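Lurno drive-swap study: your questions answered
Last updated 2025-06-09

I've had a pile of emails since we put the preprint up, and a lot of them ask the same things, so I've put my answers in one spot. I'm Octavian Matei, I ran most of the trials, and I'm happy to be corrected on any of this!

What is the Lurno method, in plain words?
It's a way of teaching an arm to pull and reseat hard drives from a fairly small set of human demonstrations. We drive the arm by hand, record what the wrist camera sees along with the joint positions, and train a policy on the lot. The bit we're claiming as new is the correction step – when the policy gets unsure, it backs off a little and has another look before it tries again.

How many demonstrations did you use?
200 all up, recorded by five people over a December when the lab was stinking hot and everybody else had gone to the beach. We tried training on fewer and the results got pretty ragged.

Why hard drives?
They're fiddly in a useful way. A caddy has a latch, a long sliding fit and a connector at the back that doesn't forgive you for coming in crooked. My colleague at Mendar wanted us to do cable plugging first, and we still might, but cables flop about and I wanted one hard problem at a time.

What does the policy get to see?
Only the wrist view and the joint readings. The lens sits close in, so the black finger plates and their screws take up a big share of every picture, and the drive in its blue carrier sits just past the fingertips with the green circuit board and the row of gold pins facing out. Everything else (the white louvred panel, the power strip on the floor, the Universal Robots control box off to the right) gets left in. We did try masking the background and it made things slightly worse, which surprised me.

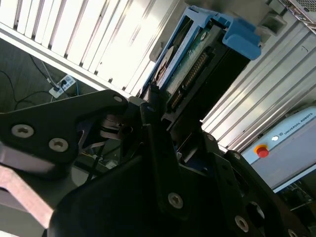

Did it work?
Mostly, yes. Removal was solid from early on. Insertion was the sore point: the baseline we called Pastach jammed in 17 of our test runs, and with the correction step switched on that dropped to 7. I'd love to say zero, but there you go.

Where do the leftover failures come from?
Nearly all of them are angle errors in the last little stretch, when the policy can't see the slot past the carrier. A force sensor would probably sort out a good chunk of these, and it's next on my list.

Can I have the code and data?
The code's nearly tidy enough to share. The recordings are a bit slower, as I'm still checking labels with the folks at Sârbu. Send me an email if you want a heads-up when they go live – I read everything, even if I'm slow to reply.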